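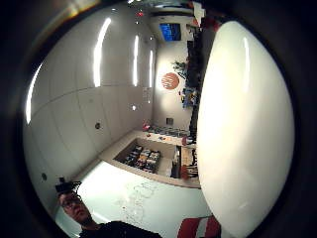

Section 3. Taking Measurements and Setting Up the Wadico Dress Form

Read this section before you pin any fabric. The Wadico form adjusts at the bust, waist, hip and back length. It is set to its smallest size when it ships.

Before you start

You will need a soft tape measure, a length of narrow elastic, a pencil and the measurement card from the back cover. Wear the undergarments that will go under the finished garment. If you are making an áo dài or another close-fitting tunic, do not measure over a shirt.

3.1 Taking the measurements

1. Tie the elastic at the natural waist. Bend to one side and let it settle, then leave it in place until you are finished.
2. Measure the bust at the fullest point, with the tape level across the back.
3. Measure the waist along the elastic.
4. Measure the hip at the fullest point. Write down how far below the elastic this falls.
5. Measure the back length from the bone at the base of the neck to the elastic. Ask another person to do this one.
6. Write all the numbers on the card, in inches.

Note: Stand normally and breathe out before each reading. Pulling the tape tight gives a form that is too small, and the side seams of a fitted tunic will strain.

3.2 Adjusting the form

1. Place the form on its stand and tighten the collar under the hips.
2. Turn the three bust dials one click at a time. Go around all of them before giving any dial a second click.
3. Set the waist dials the same way, then the hip dials.
4. Loosen the back length screw, raise the upper body to the number on your card, and tighten the screw again.
5. Check each measurement with the tape.

Caution: Do not turn any dial past 11. The panels can come off their track, and the cover will tear at the neck.

Caution: Keep fingers out of the gaps between panels while turning the dials.

3.3 Padding

The dials change the form evenly all the way around. Most people are not even all the way around. If the tape matches but a muslin does not sit right, add padding.

1. Cut batting into ovals, each one smaller than the last.
2. Stack them with the largest on top and pin them to the cover.
3. Pull the Kunum knit sleeve over the form and smooth it down.

Note: For high collars, such as the stand collar in the Bạch pattern set, wrap the neck with a strip of batting 15 inches long. The bare neck is narrower than most people's.

3.4 Storing the settings

Write the dial numbers on the card next to the body measurements. Take them again every January, or sooner if a garment no longer fits.

Measuring instructions by Kha Văn, Prurville. Revised 10 December 2023. For marking hems with the floor gauge, go to Section 4.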